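Is "one coat coverage" paint ever really one coat?

Asked in Walls and Ceilings, 16 replies hidden 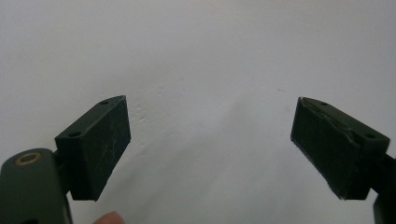

We rent out the upstairs of a house in Brarnundale and I need to redo the walls before March. The store is pushing a Wonard paint that claims one coat coverage over anything. It costs $124 for the big bucket. The plain Nakpan stuff is a lot less, but everybody says plan on two coats. I've been burned by claims like this before, so has anyone used the expensive one and stopped after one coat? Wall area is 284 square feet after I take out the door and windows. Old color is a flat off-white, and I'd be going with something close to it.

Answer 1 (accepted)

Read the back of the can. On most of these the promise only covers certain colors, put on thick, over a wall that is already sealed. Roll it at that thickness and your bucket covers far less wall than the front label says, so you're buying two coats of paint and putting it on all at once. I did a hallway in Faltside that way and had roller marks near the ceiling that I ended up going over again.

Off-white over off-white is the easiest job there is – cheap paint might do it in one. Buy a quart, do a patch behind the door, let it dry overnight and look at it in daylight. Wash the wall first. Spackle spots need primer or they'll show through whatever you buy.

Answer 2

used wonard in my garage, one coat, looks fine to me

Comment: Garage lighting hides a lot. What color was under it?

Answer 3

I'd question the 284 too. Did you count the closet? I measured mine at 213, forgot the closet and ran out halfway through the last wall. The second can didn't quite match.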